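Varnish day and other slow jobs
30/05/2023

I spent most of May on one painting, a view of the boat sheds at Mellor with the tide out. It is oil on linen, 35 inches across, and it is the largest thing I have finished in two years. I wanted the mud to look like mud and still be worth looking at. That took four tries.

The first version was too brown. I had mixed everything from burnt umber and white, and the whole bottom half went flat. I scraped it back with a palette knife and started over with a gray made from ultramarine and a little orange. Better, but cold. The third try had too much orange. The one I kept has a thin violet glaze over the gray, and the wet channels are the bare underpainting showing through.

The sheds were easier. I drew them on site in pencil, sitting on the wall by the slipway, and I only changed one roof line.

The Estville spring show took it, along with two small still lifes. The entry fee was paid months ago so I had no excuse. I priced the big one at 800 and the small ones at 199 each. One of the small ones sold on opening night, the lemons. The big one is still on the wall and I am fine with that. It hangs near the door, where the light comes in from the side and shows every brush mark.

I have also been thinking about pinks. I don't use them much. The pink I mix is usually alizarin with white, and it comes out like candy unless I put a bit of green in it.
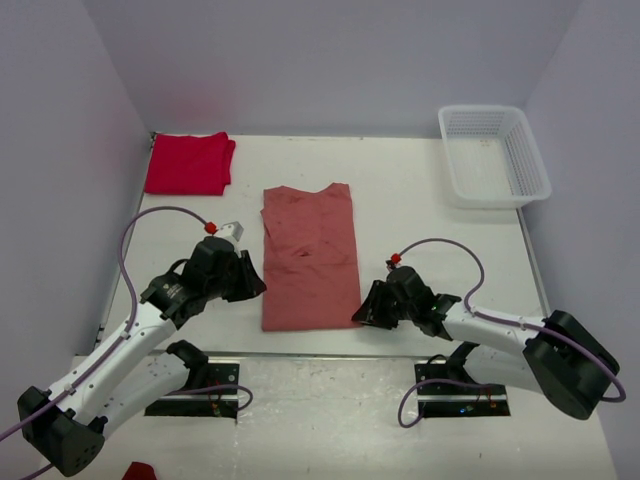
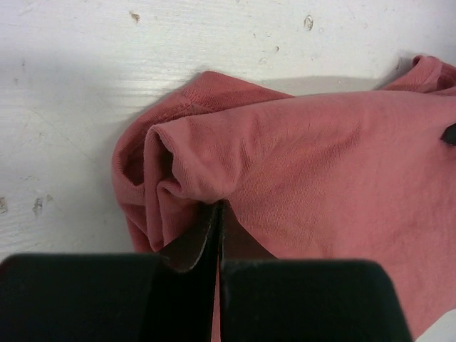
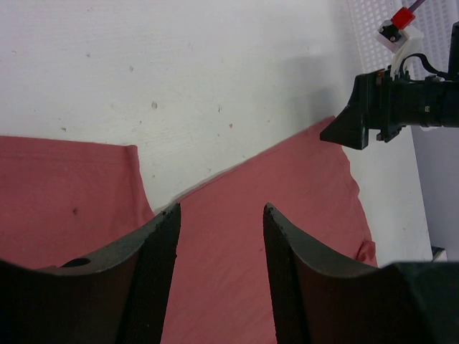 My next job is a set of panels of the old orchard at Sundel. I have cut five boards and put two coats of gesso on each, sanding between coats. I plan to paint them outside in one sitting apiece, no fixing afterward. I am slow, so the shadows will move on me. I'll probably block those in first and leave them alone even when they stop matching what I see.

I need to order more linen before then. The last roll had a loose weave at one end and I lost a good yard of it. If anyone has used the Conum panels, let me know how they take a thin wash. The store only had the small size and I didn't want to buy a box without asking.

The show stays up for two more weeks.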